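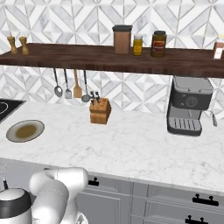 The long dark shelf, with the two mills down at the far end.

Married abroad, does the county need to "register" it again? (name change question too)
29th December, posted by Kohei Hosoda

Hi all, long-time reader, first real post. My husband and I got married in Mesel in April and we've been living in Woleo ever since. We have the certificate, it's stamped, it's signed, my mother-in-law cried on the envelope. Great.

Now he wants to take a double surname (mine and his, with a hyphen) and the window at the Bullness County records office says they can't touch his name until our marriage is "on file" with them. So I said okay, put it on file! And they said they don't file foreign marriages. I asked again in case I'd misheard and got the same two sentences in the same order.

The Mesel certificate doesn't list a married name at all, it just has the names we walked in with. So has anyone gotten a married name off a foreign certificate here, or do we have to do the court petition? A lawyer quoted us $1,953 for that and I nearly fell off the chair.

pindrop_ellie

Congratulations first of all! And ugh, that window. We had a Mesel certificate too and I went through this with my wife. The marriage is valid, you don't have to register it again, please don't let anyone scare you about that part. What you're missing is a certified translation with the little statement at the bottom where the translator signs that it's complete. We used Rivadeneira, the place over the shoe repair, and it came to $34 a page plus the notary.

Once we had that, my wife changed her name on everything else and never went back to the county at all.

granite_and_gravy

Careful with that, Ellie. A translation proves you're married. It doesn't prove what your name is if the certificate doesn't say so. My cousin did it your way and got one ID changed and then hit a wall with the next one, so for most of a year she was two people on paper. She couldn't get on a flight without carrying a folder.

If the certificate has no line for the new name, I'd do the petition and be done. Skip the lawyer though. It's a form, and the clerk will tell you which boxes if you ask nicely and go before lunch.

pindrop_ellie

My wife's had no line either and it was fine! Maybe it depends who you get. But I don't love telling people to go to court over something they're allowed to do by getting married.

granite_and_gravy

I don't love it either. I'm only saying what happened to my cousin. "It depends who you get" is exactly the thing that bit her.

Kohei Hosoda

Thank you both, and please keep arguing because I'm learning a lot. To answer the messages I got: yes, we're both men, and no, I don't think that's what's going on at the window. The woman was perfectly pleasant, she just had a laminated sheet and we weren't on it. My husband is less sure than I am and we've agreed to disagree over dinner. He did point out that the sheet said "bride's new surname" and had only the one blank, so who knows (he wants to write BRIDE on a napkin and bring it with him, I've said no).

We could also just leave the names alone. But we're hoping to adopt at some point and he'd really like all of us to match, and I'd rather sort it now than with a kid on my hip. 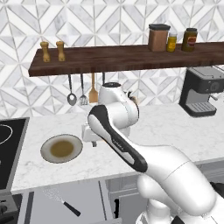
Kalevi Räsänen

Don't leave it alone if adoption is on the list. We waited, and then had to explain the name mismatch to every single person who opened our file. It wasn't a disaster, it was only tiring.

I'm somewhere between Ellie and Granite on the rest. Before you pay for anything, write to the registry in Mesel and ask for what they call an extended extract. It's a different paper from the certificate, longer, and ours had a space where a married name could be entered afterward if both spouses signed. We signed ours at a notary here and mailed it over, and the new one came back in 8 weeks. Bullness took that without a word. You'd still need the translation.

Also, check the dots and accents on everything before you leave the notary. They spelled me three ways in one afternoon and I had to pay again for the one I hadn't caught.

granite_and_gravy

Okay, that I didn't know about. If the extract can show the new name then I take back the petition, at least until you've tried it. Does it have to be the original paper? My cousin's mistake may have been sending copies.

Kalevi Räsänen

Original, yes. Ask for 2 of them while you're at it. One of ours went into an office and has not been seen again.

old_ferry_road

Going to be the grump. All this hassle for a hyphen? My partner and I kept our names, had two kids, and the school has never once cared. Hyphens break half the online forms out there anyway. You'll be spelling it over the phone for the rest of your life.

pindrop_ellie

Some people want the hyphen! Let them have the hyphen!

old_ferry_road

I said I was going to be the grump.

Kohei Hosoda

Ha, my sister made the same speech, so you're in good company. He wants it, I like it, and I already spell my name over the phone every time I order anything.

Kalevi, that's the most useful thing anyone has told us. I emailed the registry last night and got an automatic reply with the form attached, and there's a box for "name used after marriage," plain as day. It wants both signatures witnessed, so we'll do that at the notary downstairs from Rivadeneira and drop off the certificate for translation on the same trip.
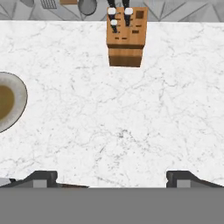 I did call the county back too, to ask if they'd accept the extract once we have it. Different person this time, and he said yes, as long as the translation covers both sides of the page, including the stamps. Ellie, was yours translated stamps and all? I'd hate to pay for it and then find out the back doesn't count.

pindrop_ellie

Yes, stamps and all, but I had to ask for it. Their first draft just said "illegible seal" and I made them try harder. Tell them up front it's for the county and they'll know what you mean.

granite_and_gravy

And get the guy's name from that phone call, and write it on the folder. If the laminated sheet comes out again you'll want to say who told you yes.

Kohei Hosoda

I did not get his name. Calling back in the morning.

Last updated: 34 minutes ago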